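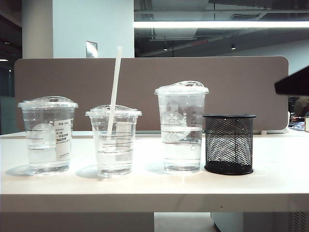 What did the Shared Desk and Drinkware Project set out to change during this reporting period?

The project set out to reduce the number of single-use plastic cups thrown away at the Trilanis office, and to agree on a simple standard for what may remain on a shared desk at the end of a shift.

Progress Report to the Wunura Workplace Fund
Submitted by: Noelia Llorente, Office Services, Trilanis
Date: 13 February 2022

1. Background

The Fund approved support for the project in August. The grant covers a rinse station, drying racks and staff time for two part-time desk coordinators, Chin-lung Chu and Sunita Szabo. The work applies to the 12 shared desks on the Ayala floor, all of which have white tops and a divider panel.

Before the project began, desks were cleared each evening by the cleaning contractor, Stirkura, whose instructions were to discard any takeout cup found on a surface. Employees who wished to keep a cup for drinking water had no approved way of doing so.

2. Activities completed

The rinse station was installed next to the copy room and has been in regular use. Drying racks were delivered one week behind schedule. The supplier replaced one rack with a bent foot at no cost to the grant.

A written desk standard was issued to all employees on the floor. Under the standard, clear plastic cups may be kept and refilled with water if they have a lid. Cups are to stand in a single row with the pencil holder, away from keyboards and paper files. Straws are permitted during the day and are to be removed before the desk is handed over. Cups of different heights may share a row, and no particular order is required.

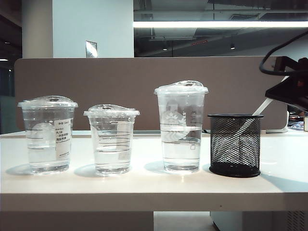
The standard also addresses labels. Many cups arrive from cafes with a printed order label on the side, and several employees asked whether these had to be peeled off. The coordinators decided that labels may stay in place, as they help people tell similar cups apart. Printed logos are likewise acceptable. Stirkura has been given a copy of the standard, and its evening crew now leaves lidded cups where they stand.

3. Issues

Domed lids take longer to dry than flat ones and do not stack well on the racks. Stefaniia Zinchenko of Facilities has requested a quote for 8 lid hooks, to be paid from the existing equipment line. No additional funds are sought for this item.

Eleven employees responded to the comment form. Most comments concerned the location of the rinse station, which is a long walk from the window desks. Two respondents objected to having takeout cups on shared desks at all, on grounds of appearance. Their comments have been forwarded to the floor manager, Juniper Thibodeaux, for a written reply.

Pencil holders remain an open question. The black mesh type is light and easy to wipe clean, but some desks still have older holders that do not match. Replacement was not included in the approved budget and has been deferred.

4. Budget

Spending is within the approved amount. The equipment line is underspent, pending the order for lid hooks. Staff time has been charged as planned.

5. Next period

The coordinators will repeat the comment form, fit the lid hooks once the order is approved, and review the rule on straws with Stirkura. A revised copy of the desk standard will be sent to the Fund with the next report.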